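**Ticket: left gripper pose jumps during hand-held demos**
Opened by: Dario Pellegrini
Site: Gindatitz, demo table by the brick wall
Kit: Vindlow hand-held pair, Sutarum recorder
Priority: medium
Status: closed, one follow-up

**Thu 29 August, first report**

Recording the cup task with the hand-held grippers. The operator picks the cup up with the right gripper, moves it over the tablet and sets it down on the other side. The left gripper only has to steady the tablet.

When we play the demos back on the arm, the right side follows well. The left side is fine for the first few seconds, then the pose jumps sideways by nearly 50 mm and comes back. It happened in 16 demos out of today's batch. The arm tries to follow the jump and stops on its speed limit.

No warning in the recorder. The battery level is fine on both units.

**What I tried**

- Restarted the recorder. No change.
- Charged both units and tried again. No change.
- Swapped hands, so the left unit was in the right hand. The jump stayed with the left unit.
- Wiped the faces of the marker cube. Slightly fewer jumps, but I would not call it fixed.

The swap makes me think it is the unit or its settings and has nothing to do with how people hold it. Start position as we use it now, both units out over the near edge of the table, cup by the corner of the tablet:

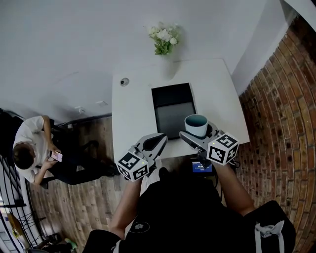 *Start position, right jaws open around the cup. Green light on both cubes.*

The green light only tells you the unit is powered and linked. It does not check that the cube is being read properly, so please don't use it as a pass.

**Reply from Matsuda support**

They asked for the marker file and one bad recording. Sent both. They also asked whether the cube had been taken off recently. It had, in February, when the left jaws were replaced.

**Second reply**

The cube went back on a quarter turn out. The marker file still describes the old position. With one face showing, the tracker copes. When the wrist turns and a second face comes into view, the two faces disagree and the pose jumps until one of them is hidden again. That fits what we see, as the operator turns the left wrist when reaching for the tablet.

**Fix**

1. Took out the 2 screws at the base of the left cube.
2. Turned the cube back to match the marker file and tightened it.
3. Ran the calibration for the left unit only.
4. Recorded 5 new demos with plenty of wrist turning.

No jumps in any of the new ones. All played back on the arm without a stop.

The bad demos are marked "do not train" in Sutarum. I have left them on the drive in case Matsuda want more of them.

**Follow-up**

Put a paint mark across the cube and the gripper body on both units. Dario to do this before the next session. The paint is in the Vindlow spares box.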